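I have come around to the idea that the clutter under a staircase ought to be left alone, at least for a while. My aunt in Mikenton kept hers bare for 15 years, and I always felt a little sorry for it - all that lovely curved wood overhead and nothing going on beneath.

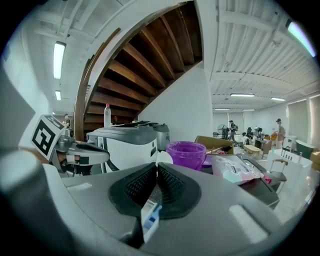

A water bottle, a plastic cup, an open cardboard box with bits and pieces tucked in the top - these are signs that people are in the middle of something, and I find that a comfort. Tidy on Friday, by all means. Until then, let the box stay open.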